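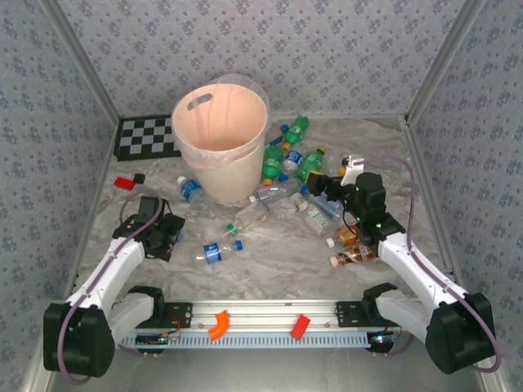
Figure 4.1 A two-armed cell set out for a bottle-clearing task, with the lined wastebasket towards the back and the bottles on the floor beside it.

Chapter 4
Reading a Demonstration

4.1 An afternoon at the open day

Every winter a certain kind of invitation reaches people who buy equipment for councils, depots and sorting sheds. Come and see it working, it says. There will be sandwiches. The one that opens this chapter came from Drivolance, a small firm that builds two-armed cells for light sorting work, and the session was booked for two in the afternoon in June. Stakico, the company that runs the recycling contract for three neighbouring councils, sent people along. So did Brinkmann, which leases conveyor gear and was wondering whether it should lease something else.

The task on show was simple to say: pick up empty drink bottles and put them in a bin. Anyone who has cleaned up after a school fete knows the job. It is dull, a bit sticky, and hard to staff, and that makes it a fair thing to want a machine for. It also makes it a good subject for a demonstration, as everybody in the room already knows what a finished job looks like.

Visitors were handed a one-page sheet at the door. It carried a single large figure: 2489 bottles handled. There was no mention of how many had been attempted, over what period, or with how much help. One visitor from Stakico asked whether a bottle picked up, dropped and picked up again was one bottle or two. The answer was that the engineers would follow that up. In the notes we have from the day, no follow-up is recorded.

This chapter is about that question and others like it. We are not setting out to prove that the Drivolance cell was poor. On the evidence of one afternoon we couldn't say so, and we couldn't say it was good either. Our claim is a narrower one - a demonstration is a weak form of evidence, and most visitors treat it as a strong one.

4.2 What was in the cell

Look again at Figure 4.1. The bottles vary in colour, and there are green, clear and amber-brown ones in the mix. Several lie close together beside the bin, and one arm has its gripper in among them. A gripper that manages a bottle lying by itself may do badly with one that has a neighbour on either side, so this is a fairer layout than the single bottle on a bare bench that turned up at trade shows for years. Credit where it is due.

Now consider what the layout leaves out. Nearly every item on the floor is a bottle, bar two small blocks. Stakico's own loads come with milk cartons, nappies, garden hose, half a toaster and a good deal of wet paper. The cell has patterned walls on three sides and a pale marble-look floor, and its contents stay inside that space. A shed floor is grey where it isn't brown, and the light changes whenever a truck backs up to the door.

There is also a black-and-white checkerboard mat in the back corner, partly behind the bin. Boards of this type are used to calibrate cameras, that is, to work out how positions in a picture match positions in the real space. Calibration is ordinary good practice and no one should be marked down for it. A buyer should still ask how often it has to be redone, who does it, and what happens if the whole cell gets bumped by a forklift at six in the morning. On the day, the first of these was asked and the other two were not.

4.3 The trouble with a good run

Suppose a machine succeeds at each pick nine times in ten, and suppose each pick is independent of the last. A visitor who watches five picks will see a perfect run more than half the time. That visitor goes home and reports that the thing works. The report is sincere, and it is worth very little.

Watching 50 picks is a good deal better, though few visitors will stand still that long. Watching 300 would begin to show the awkward cases: the bottle that rolls, the crushed one, the one lying hard against the wall. Flokora, a nursery supplier that trialled a pot-handling machine before buying, asked for 1000 consecutive attempts with every failure written down, including those a staff member fixed by hand. The seller grumbled and then did it. Flokora bought the machine anyway, at a lower price, and knew which pots to keep away from it.

Note the word consecutive. Without it a seller is free to pick the best stretch, and most will do so without feeling they have done anything wrong. Engineers tend to remember the runs that went well and to put the others down to a loose cable.

4.4 What the hosts would say

Drivolance would probably object to much of this, and part of the objection is sound. An open day is a sales event. Visitors have trains to catch, and a firm that let them bring their own rubbish would spend the afternoon wiping down its floor. Early machines need tidy conditions, and plenty of useful equipment started out in a tidy room.

We accept all that. We only ask that the tidy room be written down as part of the result. "It cleared plastic bottles in a prepared cell" is a sentence a purchasing manager can use. "It sorts recycling" is a different sentence, and that was the one printed across the top of the sheet.

4.5 Before you read on

The rest of the chapter sets out a method for recording a site visit. Section 4.6 deals with what to ask for in writing beforehand, and 4.7 with counting attempts, including the vexed matter of re-grasps. If you have been to a demonstration in the past year, find your notes now and keep them beside you. Mark each line as something you saw or something you were told. In our own notes from the Drivolance afternoon, the second column was the longer one by a fair margin.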